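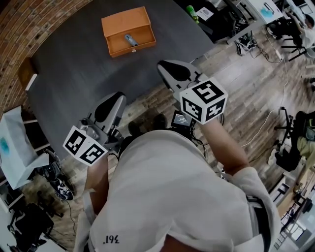
Two hand-held grippers over a dark gray table.

Humanities Center Update, 10/09/2019

The Clerness reading series on religion and literature has posted its records from the spring term. The index lists 3,454 entries, of which 1,576 are linked to a full transcript. The remaining entries carry a title, a session number and a subject heading only. Transcripts are searchable by keyword. Search by speaker is not supported in this version.
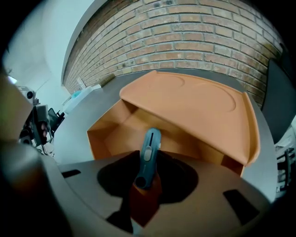

Subject headings follow the Tidside list, with two changes. "Myth" and "Folklore" are now separate headings, and "Mysticism" has been moved under "Religious Experience." Citations that use the old headings will still resolve. Readers who saved searches before April should run them again, as the old result sets were not carried over.

The Rivetti lectures on translation and sacred texts are indexed separately and run to 107 items. Audio is held at the Salinas reading room and can be heard on site during open hours. Copies are not made for outside use. 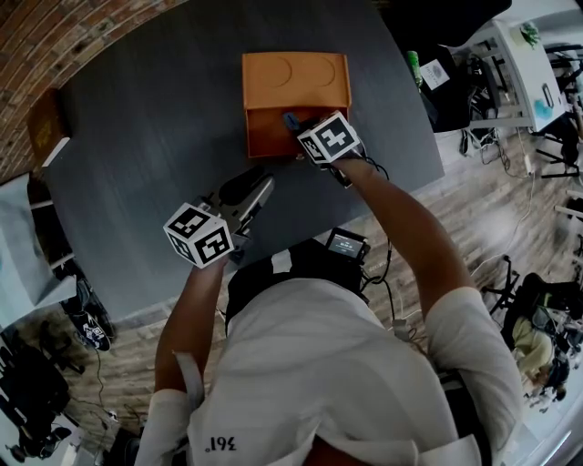
An orange box with its lid on top and its front open, with a gripper reaching in.

Corrections to headings or transcripts should give the entry number and the line concerned. The next index update will include corrections received before the end of term.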